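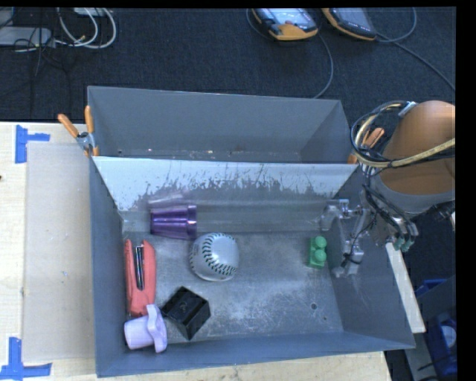
Saron Wubshet got in at twenty past five this morning and she wants it known that she is not a morning person. "Never was. My mother used to throw socks at me." She's been running the secondhand shop on the main street in Ketville for six years now, selling kitchen stuff mostly, and the early start is for the house clearances. People want you in and out before work.

I catch her between two of them. Coffee in one hand, phone in the other, van keys somewhere, she's not sure.

So how does a person end up buying other people's saucepans for a living? By accident, she says. She was doing the books for a tile company in Calimlim and hating it. An aunt moved into a smaller place and asked her to get rid of a kitchen. "One kitchen. I put it all out on the driveway on a Saturday-sale kind of thing and made 218 dollars. I thought, well, that's two days of tiles."

The next kitchen came from a neighbor of the aunt. Then a neighbor of the neighbor. By July she had handed in her notice and filled her garage to the point where the car lived on the street.

The shop is called Drikamano, which everybody asks about and which she won't explain. "It's a family word. It's kind of rude." She laughs and moves on.

What sells – that changes all the time. Cast iron, always. Glass mixing bowls, always, and the bigger the better. Bread machines came back for a while and then stopped dead, she still has five in the back. Fondue sets she used to refuse and now can't get enough of. "Somebody's kids had a fondue party and told the other kids. I don't know. I just price them."

Mugs are the problem. Every house has thirty mugs and every house thinks they're worth something. She takes them if they come with the rest and puts them out at fifty cents. "I have turned down mugs from people who were crying. That's the bad part of the job, you're telling somebody their dad's mugs are fifty cents."

She does think about that side of it. Most clearances come after a death or a divorce, and people talk while she packs. Nuria Wako, who works with her three mornings a week, is better at it. "Nuria will sit down. I keep wrapping plates, I'm nervous, I wrap. She sits down and says tell me about this one. And then we're there till noon and late for everything."

Prices she learned the hard way. Early on she sold a Danish casserole for eight dollars and saw it the next month in a window in Fendar at 200. Did she go in? "I went in! I picked it up and turned it over and it still had my sticker glue on it." She looks things up now. Not everything, there isnt time, but anything with a mark on the bottom.

Her best single day was 886 dollars, in the rain, no idea why. Her worst was zero and she remembers that one better. Rent is what keeps her up. It went up again in spring and she's been talking to Mitiku Gebretsadik, who has the shoe repair next door, about knocking through and sharing one register. He's keen. She's thinking. "He plays the radio very loud."

Any advice for somebody starting out? Long pause, most of the coffee. Buy a good van, she says, not a cheap one. Hers cost her 439 in one week when the clutch and a tire went together. Keep newspaper, you will never have enough newspaper. Don't buy anything with a missing lid and tell yourself you'll find the lid.

"I have a whole shelf," she says. "Pots with no lids. And a box of lids. None of them match, I've tried every one, Nuria's tried every one."

And does she cook, with all of this passing through her hands? Not much. Eggs. A lentil thing her sister Yae Shimada's – sorry, her sister-in-law's – kids will eat when they stay over. She owns two pans and one decent knife and wont bring anything home from the shop anymore. That was a rule she made after the third waffle iron.

The phone goes. It's the second house, they're awake, can she come now. The keys are in her coat, they were in her coat the whole time. She tells me to take a mug on my way out, take two, and she's down the steps before I can pick.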